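Soltmont police renew appeal for witnesses after man found injured beside canal path

Detectives in Soltmont are again asking the public for help to find out how a man came to be lying badly hurt beside the canal path in Pisau in September.

The man, who is 58 and lives locally, was found by a dog walker shortly before 6am, close to the footbridge behind the old timber yard. He had serious injuries to his head and left arm. He was taken to hospital and remains there in a stable condition. His family has asked that his name is not published.

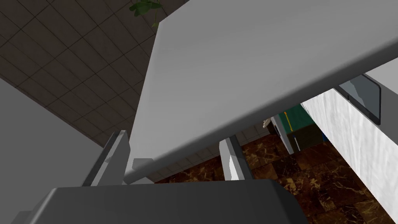
Issued by: Reet Grīnberga, Press Office, Soltmont Police
For immediate release

The injuries are being treated as unexplained. Officers are keeping an open mind and have not ruled out a fall, a collision with a bicycle or an assault. No arrest has been made.

Since the first appeal the investigation team has spoken with 90 people who live or work near the canal. Officers have also collected 363 hours of recordings from shops, homes and buses in the area, and the work to view them is continuing.

From these enquiries it is now known that the man left a friend's flat in Chiang Street at 11.40pm and walked in the direction of the water. He was seen once more, at around 11.55pm, when he bought a bottle of water at the petrol station on the corner. After this there is a gap of six hours which the police wish to fill. 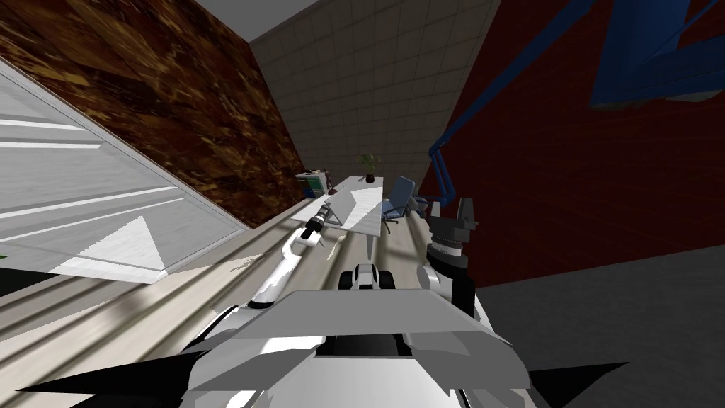
Illustration: a white desk and a robot arm with a black gripper.

Detective Inspector Junhao Fu, who leads the investigation, said:

"We are grateful to all persons who have already contacted us. Some of them were not sure if their information was useful, and in two cases it has helped us very much. I would ask others to do the same, also if they saw only a small thing.

"The canal path is used late in the evening by cyclists and by people who go home from the restaurants. We believe that somebody passed the footbridge between midnight and 2am. Perhaps you saw a man sitting or lying on the grass – perhaps you heard voices. Please tell us."

The police would especially like to hear from three people who were standing at the bus shelter opposite the petrol station at midnight. They are not suspected of anything, but they may have seen which way the man went.

He was wearing a dark green rain jacket, grey trousers and brown walking boots. His mobile phone, which has a cracked corner, has not been found. Anyone who has found a phone near the water, or has been offered one for sale, is asked to come forward.
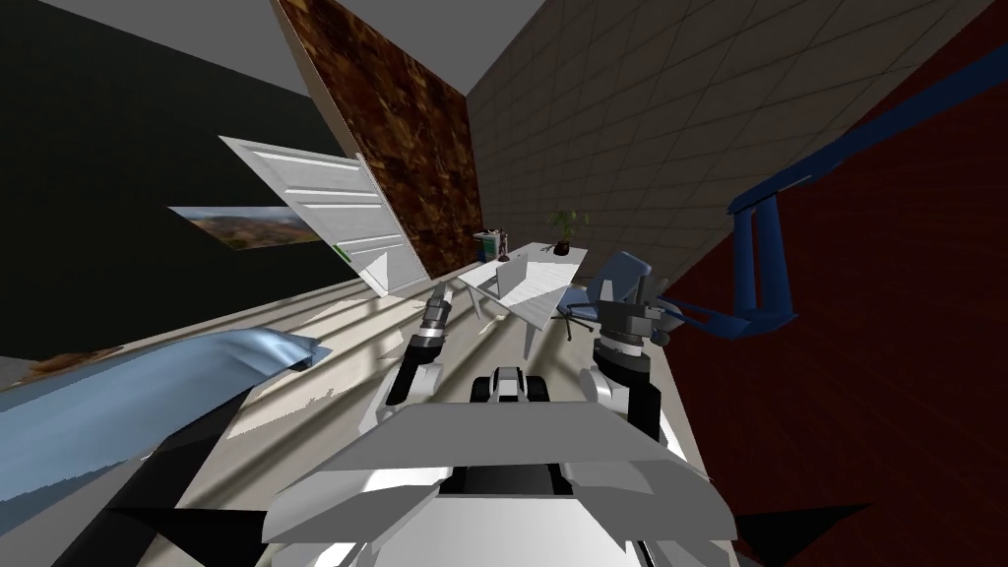 Illustration: a robot with a white and grey torso and two arms reaching forward.

The path between the footbridge and the lock was closed for two days while officers searched the bank and is now fully open. Additional evening patrols will continue in Pisau until the end of the month.

Information can be given at the front desk of Soltmont police station or to any officer on patrol. Please mention Operation Skitus. It is possible to speak to the team without giving your name.

Journalists who wish to arrange an interview with Detective Inspector Fu should contact the press office before 4pm.

ENDS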